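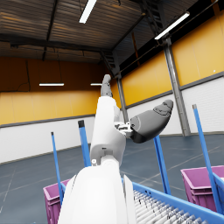

farine_and_tea
So I can finally say it out loud: I got into the part-time MA at Hawthorne!! Two years, evenings mostly, starting in September. I'm 40, I haven't written an essay since I was 21, and I've been grinning at the bus stop like an idiot. Anyone else gone back after a long gap? How did you fit it round work?

nevex
Congratulations! I did mine at 38 with a full-time job. My advice is to drop to four days if you can possibly afford it. I didn't, and the second year was grim.

mossy_kettle
Well done you! I'd disagree with nevex though, I kept my full hours and was fine. I did the reading on the train (Fluvton line, so plenty of delays, plenty of reading) and kept Sundays clear for writing.

nevex
Fair enough, but you didn't have a toddler, did you?

mossy_kettle
No, two teenagers. I'd have swapped!

farine_and_tea
Ha, no kids here, just a very needy dog. My manager has said I can finish early on class days, so I'm hoping that does it. Has anyone bought the whole reading list? It comes to £273 and I felt a bit sick.

pagesandpages
Don't!! I spent £149 on books before my first term and opened 2 of them. Wait and see what the tutors really use, and get your library card sorted in August before the queues.

nevex
Agree with that one completely.

mossy_kettle
I'd still buy the main theory one, you'll want to scribble in it. Second-hand is fine.

farine_and_tea
Right, library card first, then one scruffy theory book. Thanks all, I'll report back in December when the first essay's in (if I'm still speaking to anyone).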